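**Ticket:** Spare grippers and second cell, budget request
**Opened by:** Ebise Moges
**Status:** Waiting on vendor
**Last update:** August 10, 2024

## Problem

The shirt folding cell loses time when a gripper is down. We keep no spares, so a worn fingertip means the whole station waits on a shipment from Corkano. In May that cost us 36 hours of run time. Purchasing asked for a log before they would look at new equipment.

## Log

Checked the right arm first. Faults came up mostly on corner lifts, when the gripper has to hold a fold of fabric while the other side stays near the far edge of the shirt. Flat pushes gave no faults. Swapped the fingertips left to right and the fault followed the fingertips, so the arm and wrist are fine.

Ran T-shirts only after that, on the black cloth, same program. Got 61 cycles before the next slip. 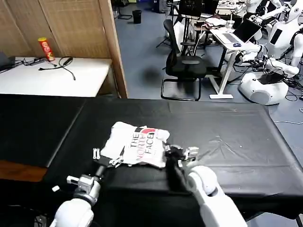

## Quotes

- Corkano: fingertip set, 8 weeks lead time. Price is good but they won't hold stock for us.
- Wudosen: full gripper, some $3,000 each, ships from their own warehouse. Needs an adapter plate — not in the quote yet.
- Sotent: service plan only. Doesn't cover wear parts, so I dropped it.

## Request

1. Two fingertip sets from Corkano now, out of the repair budget.
2. One Wudosen gripper as a spare, once they price the plate.
3. Hold the second cell until next year. Mughal wants a deposit up front and we don't have the floor plan signed off.

Asked Wudosen for the plate drawing and a revised quote. Leaving this open until both come in.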